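Setting the Belt Tension and Tracking on Your Teno Washdown Conveyor

Last revised 27 Apr 2018

I've set up more of these than I can remember, and the tension and tracking section is where I get the most phone calls, so I rewrote it in February to match what I do on the floor. It goes with the Raltwood frame, both the straight and the incline version. If you have the older Chowdary drive, everything works the same except step 6.

Before you start

You'll need the 5 mm hex key from the parts bag, a tape measure, a grease pencil and a clean rag. Give yourself 45 minutes the first time through. (You'll get a lot faster, I promise!)

CAUTION: Lock out the power at the wall, and leave it locked until step 5 tells you otherwise. The stop button on the side of the frame is no substitute for a lockout.

1. Take the side guards off. They lift straight up once the two latches on each side are open. Lay them flat somewhere they won't get stepped on.

2. Wipe down the tail roller. I mean all the way around, including the ends. A bit of dried dough or cheese on one end will push the belt sideways and you'll chase it all afternoon.

3. Loosen both tail lock bolts half a turn. If they spin freely you've gone too far, so snug them back up a little.

4. Turn the two tension screws clockwise, a quarter turn each, swapping sides as you go. Stop when you can lift the belt 27 mm off the bed at the middle of the frame. Tighter feels safer, I know, but it wears out the bearings early.

NOTE: Measure from the bed to the underside of the belt. Bleddyn Yorath at our Grilleo plant measured to the top for a whole season and wondered why he was going through belts.
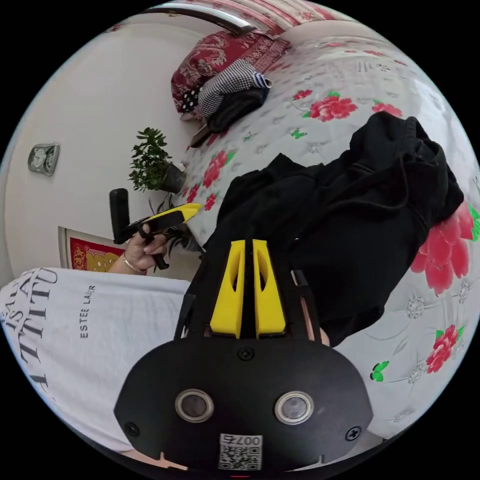 5. Put the guards back on, remove the lockout and run the belt empty at the slowest speed for 100 full turns. Mark the belt edge with the grease pencil first so you can keep track. Stand at the tail end and watch which way it drifts.

6. If it drifts left, stop and lock out again, take off the left guard, and give the left tension screw an eighth of a turn clockwise. Drifting right, same thing on the right. Guard on, run it again. On the Chowdary drive the adjusters are at the head end and the screws turn counterclockwise.

7. Once it stays centered, lock out one more time and tighten the lock bolts to 51 inch-pounds. Check the 27 mm lift again, because tightening can pull things a hair.

After the first washdown, let the belt drain and repeat steps 5 and 6. New belts relax a bit in hot water and a small touch-up is normal. If you run out of screw travel, the belt is due for replacement, and the part number is stamped on the plate next to the motor.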